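About Virkside

Virkside tests robot grippers, arms, cameras and controllers for firms that need to choose between them. We do not sell hardware and take no commission from makers or dealers. Clients pay a fixed fee per comparison and receive the full results, including the failed runs.

The company began as a test service inside Ondska, a packing machinery firm, and became independent 4 years later. Our workshop is at Lowther, where 21 grippers and hands are currently held for testing.

A standard comparison is 600 picks per gripper, split between still objects and objects on a conveyor. The arm, the controller settings and the order of objects stay the same throughout. We log grip success, cycle time, slip and any fault that needs a person to clear it. Two-jaw grippers, suction cups and multi-fingered hands are all scored on the same sheet. 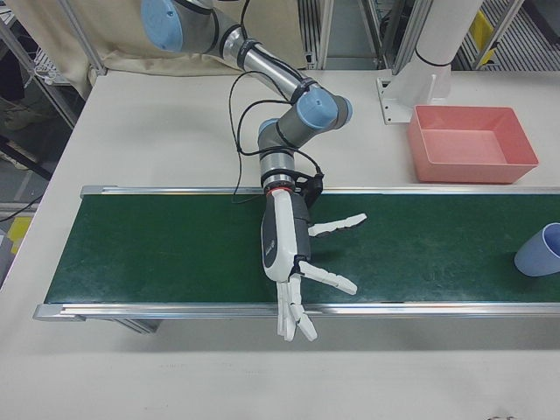

Multi-fingered hand on the arm, palm down over the conveyor; cup and tray at right.

Camera trials are run separately. Each camera is mounted in 2 positions, one fixed and one on the wrist, and judged on how closely its reported object position matches a measured one. Lighting is changed between sets and noted in the report.

Controllers are compared using Budometti, our own logging software. It records commands and joint positions on a common clock, so delays can be read directly from the log. Clients may have a copy of the raw files on request.

Workshop visits are by appointment. Hardware sent for testing should include its mounting drawing, power supply and current firmware notes. Items are returned at the client's cost when the report has been accepted.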